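Print this page | E-mail this page

Section 4: Padding and dressing the Torell stand

For the Gredby loan, costume and listening posts. Read section 3 first (gloves, tables, lifting). 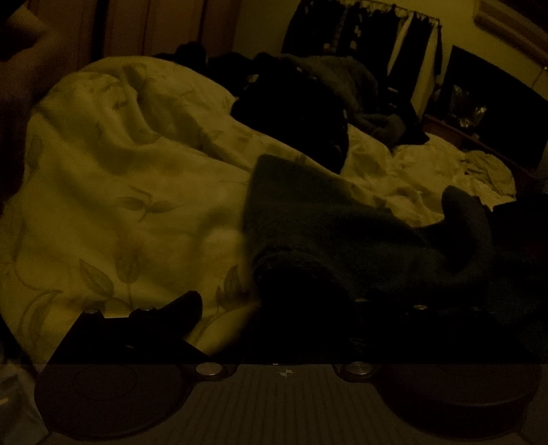

Svenja Schwaiger wants it said up front that the old version had the skirt supports going on after the dress, and at Wuvden that meant taking the whole thing off again at nine in the evening. So: supports first. Order changed below.

You need: stand, pole, base plate, two bags of wadding, cotton jersey cover, net petticoat, tape measure (soft one), blunt needle, cotton tape. No pins anywhere near the dress.

1. Base plate down, felt side to the floor. Pole in, quarter turn until it clicks.

2. Set the pole to 140 cm at the shoulder. Tighten the collar by hand only.

CAUTION: the collar thread is soft. No pliers. We have one stripped already.

3. Measure the dress, flat, on the table. Bust, waist, hip, nape to waist. Write it on the card. Don't go by the catalogue, it's wrong for at least the tea gown.

4. Pad the body in thin layers, smallest places last. Stop short of the card measurement. The tea gown waist is 66 and the stand should come out a bit under that.

5. Jersey cover on, seam at the back. Pull it down firmly and stitch to the tape at the hip. Big stitches fine.

6. Net petticoat on now. Tie at the left side. Check the hem clears the base plate all the way round.

7. Two people for the dress. One takes the shoulders, one takes the skirt. Over the top, never up from the floor. Beaded pieces: a third person under the train.

NOTE: the dance dress weighs over 8 kilos with the beads. Swap hands before you get tired, not after.

8. Fasten from the waist outwards. If a hook won't meet, don't pull. Dress off, take wadding out, start agian from step 4.

9. Sleeves last. Rolled tissue, loose, down to the elbow. Jouko Lehtinen does his with net, also fine.

Listening post

10. Gisler speaker goes behind the stand on its own foot. Not touching the base plate, the beads pick up the bass and rattle.

11. Plug in, hold the side button until the light stays on. Key in 1698 and press play. You should get the foxtrot. If you get the waltz it's the other room's card, swap them.

12. Volume: walk to the door. If you can hear the words it's too loud.

CAUTION: no speaker on during dressing. People need to hear each other.

13. Lights up slowly and look at the hem from a visitors height, then from a child's. Adjust the petticoat through the back opening only.

Spare hooks and tape are in the tin with the February labels. Questions on padding to Svenja, on sound to Lorenz Aigner. Taking down is section 6.

Print this page | E-mail this page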